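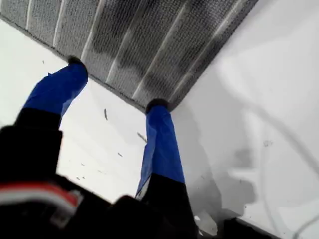
4.2 Folding and handling cloth

It would be lovely to report that our Rotine hands can now be trusted with the household linen, but we are not there yet, and Till Thiele, who scored the trials with great patience, would be the first to say so. Of 107 attempts at folding a towel, 54 met the standard set out in Section 3, and most of the others failed at the first grasp, where a fingertip slid over the cloth or took up two layers together.
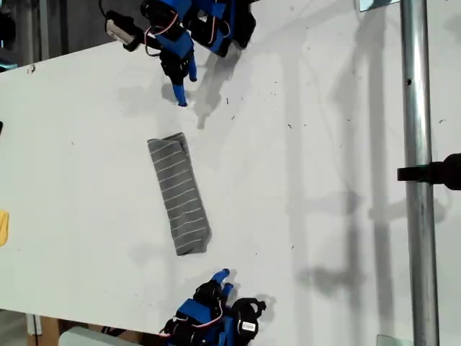
Figure 3. Striped towel on the white table, with the two hands on opposite sides of it.

Thin cloth gave us more trouble than thick, much as Choi had warned, and we were glad of her advice on slowing the approach, which we take up again in Section 5.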